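Day trips > Trains and buses > Ninden

Bus or ferry to Ninden?

bchiriac
Jun 8, 2021
Staying in Plumow for 4 nights and want one day in Ninden. Is the bus okay, or should I take the ferry? 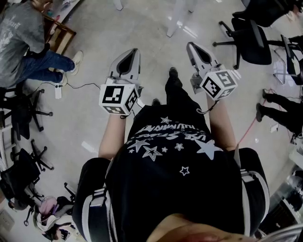
I'd like to be back by 18:00 if I can.

skosto_hiker
Take the bus. It's 3 stops and you can pay the driver.

odell77
I disagree. The bus fills up and you can wait up to an hour for the next one. Ferry every time.

skosto_hiker
Only in summer. I went in November and had a seat both ways.

bchiriac
Thanks both. Ferry out, bus back.

Print | E-mail this thread

Related threads
Parking in Skosto
Luggage storage in Plumow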